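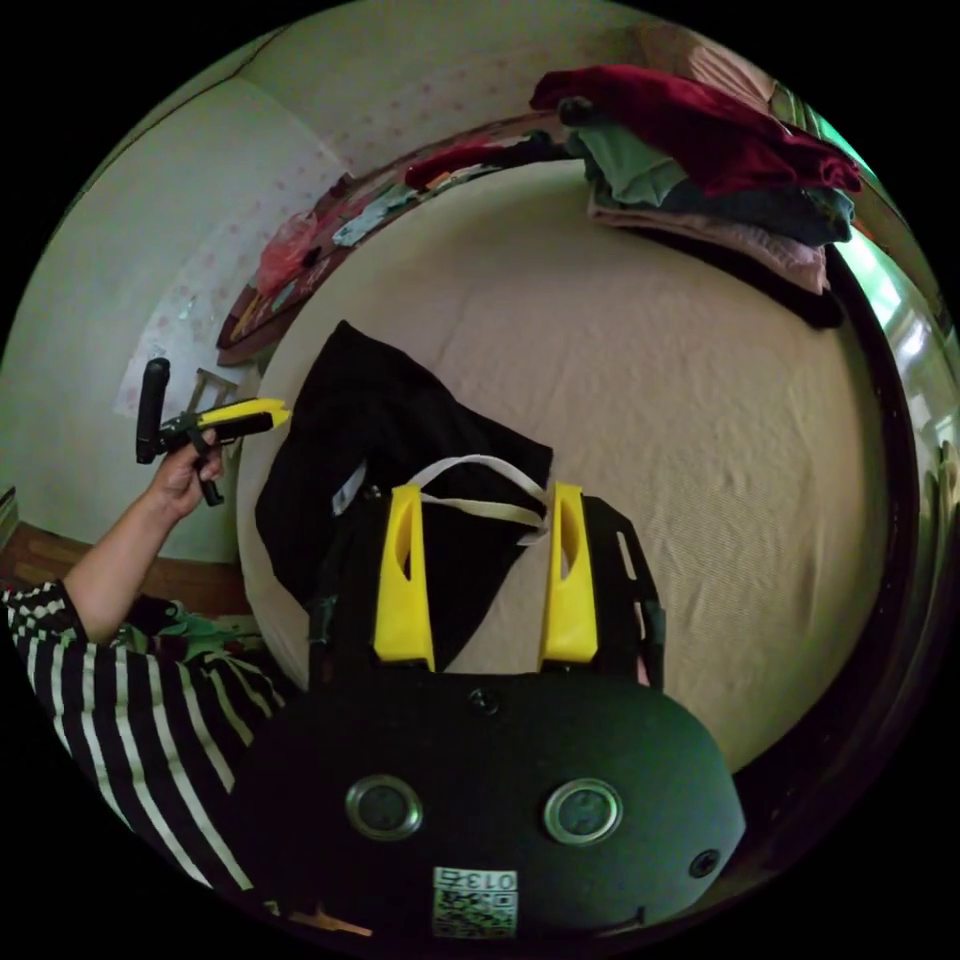 What order should things go into a soft bag if you want to find any of them again?
Heaviest and flattest at the bottom, folded clothes next, and anything you will want before you go to bed on top, even if it spoils the shape.

May 29, 2019

Back on bags and beds after the week lost to the shelving. The bed is still the best packing surface we have. I know we own a perfectly good workbench. The workbench is the right height, well lit and covered in other people's glue. A bed gives you room to spread out, and if a folded jumper slides off its pile it lands on more bed.

Bag for this round is the black one with the cream fabric handle. It has no opinion about its own shape. Set it down empty and it folds over on itself, and you spend the first part of any packing job persuading it to be a bag. The cream handle does earn its keep: on a black bag you can find it at once, which can't be said of the Skivow holdall, where the handles are the same black as everything else and I have twice picked it up by a pocket.

Clothes folded and stacked at the upper end of the bed before starting: dark red on top, teal-green under it, pink at the bottom. I would like it noted that the stack was straight. The stack went in the order it came, so the pink ended up on top in the bag. Obvious once written down. It was not obvious in April, when we did the same thing 3 times and complained each time that the wrong garment was on top.

If you want the pile to come out in the same order it went in, turn the whole stack over in one go before it goes near the bag. Two hands flat, one under and one over, like a large and unhelpful sandwich. Lifting by the edges does not work and the sleeves come out to see what's happening.

Headboard is wide enough to lie things along, so of course things get laid along it. Patterned cloth, the light blue one, a pink plastic bag. I have been calling this "the shelf" in my notes and should stop, as it encourages me. Anything put up there gets forgotten until the bag is closed. Halvorsen's packing sheet says to clear all surfaces first. Halvorsen's packing sheet also runs to 6 pages and has a section on hats.

Fold width: the old Andport fold (thirds, then half) comes out too wide for this bag and buckles in the middle. Halves, then halves again, sits better and makes a fatter parcel. Rolling I tried and did not enjoy. Rolled things look tidy for as long as you hold them.

Tag on the bag: small, white, still on. I keep meaning to cut it off and then using it to tell which side I started from. It stays until it falls off by itself.

Sheet: the beige textured one is good. Smooth sheets let the bag travel up the bed every time you push something into it, and you end up packing from your knees with one foot on the floor. The texture holds it more or less where you left it. Would like a second one the same. The Flelis catalogue has something close under item 229 but only in a colour they call oatmeal, and I have seen their oatmeal.

Light from the window is fine in the morning with the curtain kept back. With it drawn, black bag, dark lining, dark red garment, good luck. Next time put something pale in first so the bottom of the bag can be seen.

To do:
– wash the green patterned cloth, or find out whose it is, whichever is less work
– try the stack turned over, same three garments, same bag
– try the bag with a folded towel flat in the base to give it a floor
– put the headboard things away BEFORE starting (underlined in the paper copy, also in April's)
– order bin liners, pack of 100, we are down to the ones that don't open

Towel idea came from the Skivow, which has a stiff base and stands up without being asked. If it works in the black bag I'll write up the fold widths properly and pin them inside the cupboard door. Bag left on the chair overnight, packed, to see how much it slumps.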